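Groltley Site - Handling Trials Safety Meeting
Minutes, February

Meeting opened 14:00 in the upstairs room. Present: site operations, maintenance, the trials group, the health and safety adviser. Hovwood office joined by phone. Apologies received from purchasing.

1. Minutes of the last meeting
Agreed, with one correction. Item 4 should have said that the spare emergency stop is kept in the control cabinet and not in the store.

2. Uncommanded grip during the upholstery trial
The trials group went through the report. During a run on the seating task the right hand closed without a command and held on to the edge of a cushion. The operator pressed the emergency stop. The arm stopped as it should but the hand stayed closed, as the fingers keep their last position when power is removed. It took two people to free the cushion. Nobody was hurt. The cushion cover was torn along one seam and has been written off.

The log shows 2,523 completed cycles on that hand before the fault. Maintenance pointed out that the supplier's service sheet asks for the finger linkages to be checked every 200 cycles and that the last signed check was at cycle 96. The trials group said checks had been done by eye since then but not written down. It was agreed that an unsigned check counts as no check.

3. Cause
Not settled. Nägeli have looked at the log and think the hand controller restarted and picked up an old grip command from memory. Maintenance think a worn cable at the wrist caused the restart, and found chafing on it when the sleeve was taken off. Both could be true. The cable has gone to Nägeli with the log and a reply is expected before the next meeting.

Hovwood asked if the Gultidik software update could be to blame. The trials group said the update went on after the fault, so no.

4. Restart of trials
There was a long discussion. Operations wanted to wait for the Nägeli reply. The trials group asked to carry on at reduced speed with the cable replaced, and with no one inside the marked area while the arms are powered. The health and safety adviser was content with this as long as the hand is made to open on restart and this is tested at the start of each shift.

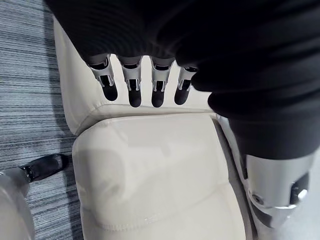

Operations accepted the reduced speed but asked that grip force be limited as well. Agreed. The limit is to be set by maintenance and locked, so that it can't be changed from the operator's screen.

The release tool is to hang on the fence by the gate. At the time of the fault it was in a drawer in the workshop - the operator did not know it existed.

5. Actions
Maintenance: fit new wrist cables to both arms, set and lock the grip limit.
Trials group: start a signed check sheet for the linkages, add the hand-open test to the shift start list.
Health and safety adviser: rewrite the emergency stop card to say that the hand may stay closed.
Operations: chase Nägeli for the written reply.

6. Any other business
Hovwood asked for a copy of the incident report. To be sent with these minutes.
The gate latch is still sticking. Maintenance to look at it.

Meeting closed 15:20.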